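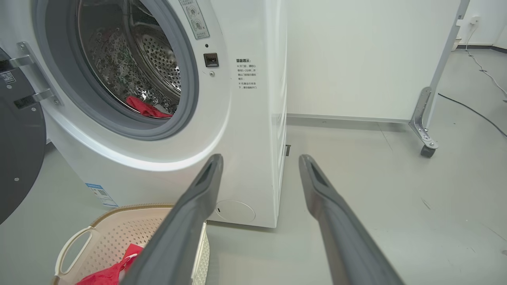 Notebook, washer station, October

Picked up at 9:40 with the unload task. Count at the start of the day was 484 kept episodes, and we stopped at 557. The target for this task is still 1000 before anyone trains on it.

Settings same as last entry. Wrist view and side view both recording, operator on the leader arms, Platlow logger on the bench machine. The logger dropped the wrist stream 2 times before lunch. Both times the side view kept going, so the files look fine until you open them. I deleted both. Check the stream lengths before you mark anything as kept.

Cloth in the drum: red only for this block. I'd like to move to mixed colors next, as the Cultau policy from last month seemed to reach for anything red, including the pieces already in the basket. Starting spots so far are mostly low and near the gasket, where they are easy to grab. We need more from the back of the drum. Those take longer and the operator has to come in flatter or the wrist bumps the rim.

Basket position: move it a hand's width between episodes and turn it now and then. I forgot for a long stretch after lunch and those are tagged "basket fixed" in the sheet.

Door episodes are a separate folder now. Do not mix them with unload.

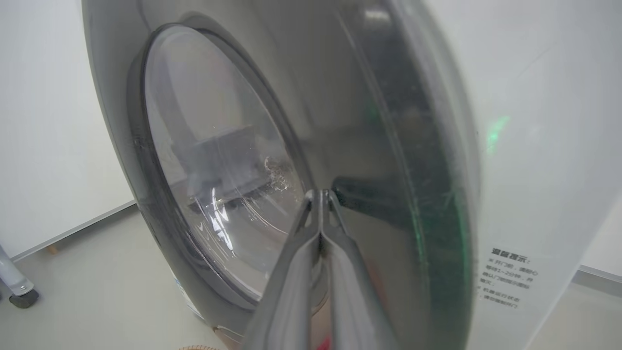 For the door, fingers go in closed, tips at the gap, then push slowly. Opening them too early makes them catch on the edge. The notice on the front says to wait one to two minutes before opening and not to force the door while it is running, so please keep to that when we record after a real cycle — we only have the one latch.

Glare on the door glass is still a problem. Tried with one row of ceiling lights off and the wrist view came out too dark around the gasket. Put them back on. Tillier lamp is on the shelf if somebody wants to try it from the side.

Labels: "grasp", "clear rim", "release". The Căpraru script splits on gripper width and gets the release wrong when the cloth sticks to one finger. Fix those by hand for now.

To do: back-of-drum starts, mixed colors, redo the fixed-basket block if there is time. Left finger pad is due for a change. Arms parked and powered down at 5:15.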